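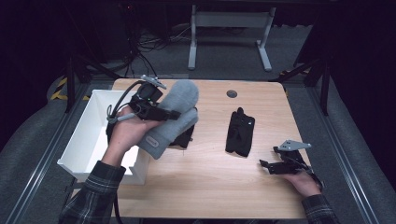

Pet Clothes and Accessories

Knitted sweater for a small dog keeps riding up at the back

Posted by Khokhar, 2 followers

I ordered a knitted sweater for my dog from a small shop called Jivton. She is a short-legged mix with a deep chest and a long back. The shop asks for neck, chest and back length, and I sent all of them. The neck fits. The chest fits. The back is the right length when she is standing still, but once we go for a walk it creeps forward and ends up bunched behind her shoulders. By the time we get to the corner she has a thick scarf on and nothing else.

I don't want to send it back if I can help it, as it was made to order and the shop only gives store credit on those. It is an acrylic and wool mix, machine washable on cool. I can sew a button on but I can't knit. Is there something simple I can add to hold it down? She won't put up with anything tight around her back legs.

Also, should I have gone a size up? The next size was 20 inches in the chest and she measures well under that.

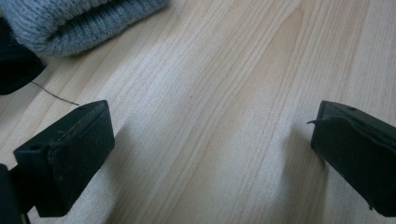 Ruoxi Deng
Knitter and forum helper

Don't go a size up. A loose chest makes the creeping worse. What you have is a sweater with nothing anchoring the back end, and a dog whose chest is wider than her waist, so every step pushes the knitting toward the narrow part and then forward.

The usual fix is a pair of soft elastic loops, one for each back leg. Use flat elastic, half an inch wide, the kind sold for pajama waistbands. Put the sweater on her and mark the bottom hem on each side, just in front of the thigh. Take it off and sew one end of the elastic at each mark. Sew the other end to the hem closer to the tail, leaving enough slack that you can get two fingers under it with the dog standing. Check it again with her sitting, as that is where it pinches if it is too short.

You said she hates things on her back legs. In that case try a belly strap. Sew a strip of fleece to one side of the sweater, behind the ribs, and fasten it on the other side with a button and a loop. Keep it well forward on a male dog, but yours is a girl so you have more room.

Before either one, turn the hem over and see if it is ribbed. If it is plain stockinette it will curl, and curling starts the whole thing moving. A line of running stitch with matching yarn will flatten it. Keep the stitches loose or the hem won't stretch over her hips.

Wash it before you sew. Acrylic mixes can grow a little the first time, and you want the marks in the right place.

Memix

Leg loops worked for mine. He walked funny for 5 minutes and then forgot they were there. I used hair ties cut open, they are cheap but they do wear out.

Does she wear a harness? If you put the harness on over the sweater it holds everything in place and you don't have to sew anything.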